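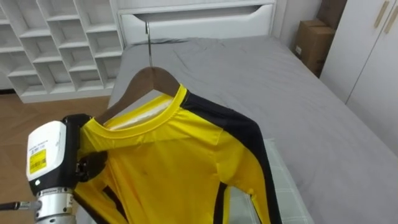

Polyester sports shirts smell again within an hour of wearing

Asked by Nazareno Caputo, 4 April 2026
Viewed 2880 times
Category: Laundry and clothing care

I have a number of polyester running and football shirts. Straight from the wardrobe they smell of nothing. Once I have been wearing one for an hour, even sitting at a desk, the old sweat smell comes back under the arms. Cotton T-shirts from the same load do not do this.

Current routine: front loader, synthetics programme at 30 degrees, Elitz liquid, one cap of softener, low spin, then on hangers in the bedroom with the window shut. The machine is a Pikov. I run it full. The shirts usually sit in the laundry basket for several days beforehand, and some of them go in damp from my bag.

I have tried more detergent, which made no difference, and a scented softener, which made it worse. I would prefer not to buy a special sports detergent if an ordinary one will do the job. Water here is hard.

Is the fabric finished, or is this a washing problem?

3 answers

Carmela Ferraro
Accepted answer, 121 votes

It is a washing problem, and most of it can be reversed.

Polyester takes up very little water but holds on to oil. Skin oil stays on the fibre after a cool wash, and the bacteria that produce the smell live on that film. When the shirt is cold and dry you notice little. Body heat and a small amount of moisture bring it back. Cotton behaves differently in the wash and lets go of more of the oil.

Three parts of your routine are working against you. Softener leaves a coating, and on polyester the coating traps what is underneath it. A full drum prevents the fabric from moving. Leaving damp shirts in a closed bag gives the bacteria a good start before the wash begins.

For the shirts that already smell, turn them inside out and soak them in a bowl of warm water with a biological powder. Check the label on the powder for wool and silk warnings, though these will not matter for polyester. Leave them for a few hours, pour the water away and wash at 40 if the care label allows it. Use powder for this wash as well. Most powders contain an oxygen bleach and most liquids do not, and I would put that difference ahead of brand.

Printed numbers and club badges are the weak point. Wash them on the inside, do not iron over them, and keep them out of the tumble dryer.

After that, normal washing will hold the position:

Rinse or hang the shirt up as soon as you take it off.
Fill the drum loosely, about two thirds.
Dose for hard water according to the table on the packet. Too little detergent in hard water leaves oil behind, and too much is not rinsed out.
Leave out the softener permanently.
Add an extra rinse if the machine offers one.

You may need to repeat the soak for the oldest shirts. If the smell is still there after the second soak, I would stop spending time on them.

Comment from Nazareno Caputo: Soaked the worst ones overnight with a supermarket powder. The water went grey. Two are clear now, one still smells slightly under the left arm. Softener is in the bin.

Comment from Carmela Ferraro: Deodorant build-up is likely on the remaining one. Work a little washing-up liquid into that area, leave it for a short while and rinse it out thoroughly by hand before it goes near the machine, otherwise it will foam.

Assunta Piras
14 votes

Agree with the above, but look at the machine too. If it only ever runs at 30 with liquid and softener, there will be a layer of grease in the drum, the door seal and the drawer. Pull the drawer out — on the older Pikov models there is a tab at the back you press down — and look at the roof of the housing behind it. Mine was black.

Scrub the drawer, wipe the fold of the seal, clean the filter, then run the hottest programme empty with powder. Repeat monthly. Leave the door and drawer open between washes.

Also open the window when you dry indoors. Shirts that take all night to dry in a shut room pick up a musty smell of their own, and that is a separate fault from the one you describe. Leave a hand's width between hangers.

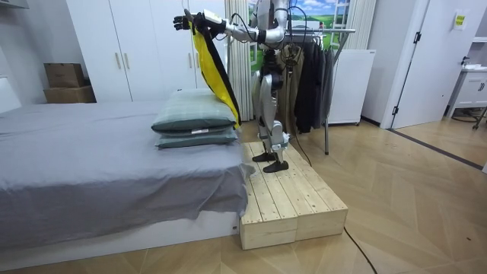 Does it matter whether the hanger is wood or plastic?

Either will do for a spun shirt, provided the ends are smooth and the shoulders are wide enough not to leave points in the fabric. Bare wood can mark a shirt that is still dripping, so use plastic for those.

Wubit Hadgu
2 votes

I use Nikzad sports wash and have no trouble. A bit dear. Adent do one as well but I have not tried it. My brother puts his in the freezer, which did nothing as far as I could tell.

Comment from Amedeo Morelli: Freezing does not remove oil, so the smell returns when the shirt warms up.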